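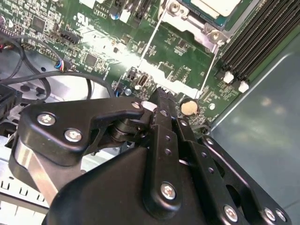
Figure 1. Motherboard in an open computer case.

Do People in Lisham Really Want to Repair Their Computers?
Project report by Soo-ah Bae and Kyung-tae Wi
Supervisor: Ingvild Vik
June 13, 2021

1. Why we picked this

Surveys about repair nearly always find that people are in favor of it. We had trouble believing them. Saying yes to repair on a form costs nothing, and the same people seem to buy a new computer whenever the old one gets slow. Our question was whether what people say about fixing things has much to do with what they do.

2. What we did

We put 300 paper forms through doors in two parts of Lisham, the streets by the station and the Pastach housing blocks. The form asked if the household had a desktop computer that had stopped working or become too slow, what happened to it, and whether the person thought repair was a good idea in general. Anyone who was willing could leave a phone number. We called those people back and ended up with 20 longer interviews.

We left laptops and phones out. Many of them are glued shut, and then "I couldn't open it" is a fair answer. A desktop tower is a different matter, as the parts are meant to come out. 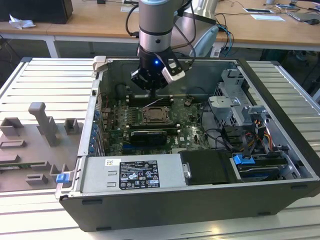
Figure 2. Desktop tower laid on its side, open, with its memory slots in view.

3. What people told us

Nearly everyone we interviewed said repair was better than replacement. When we asked about their last broken desktop, only 4 had tried to get it fixed, and 2 of those gave up after hearing the price. The rest had bought something new and put the old one in a closet, a basement or, in one case, under a fish tank.

The reasons sounded good at first. People said parts were hard to find, or that repair shops couldn't be trusted. But when we asked which part they had looked for, most could not name one. Several had never called a shop at all. One man told us repair was "a matter of principle" and then described throwing out a computer over a fan noise.

Cost came up in every interview. We are not sure what to do with it. Nobody we talked to had a written quote, so we have their memory of a price, sometimes from years back, and people may remember the number that makes their choice look sensible.

4. Problems with our own results

Sandamali Sikder read our draft and pointed out that we may have found what we were looking for. She has a point. We went in doubting people, and some of our follow-up questions were a little pushy. The people who left a phone number are probably more interested in repair than their neighbors, so the real gap could be larger than ours. It could also be smaller, if those who fix things quietly don't bother with forms.

We also missed the middle of town completely - we ran out of forms.

5. What we would change

We would ask for dates and receipts, and talk to the shops as well. Gun-woo Woo is going to repeat the survey in Zistlow in September with the question order switched, so that people describe their last broken computer before they are asked for an opinion. Until that is done we would not put our numbers on a poster, and we would be careful with anyone else's.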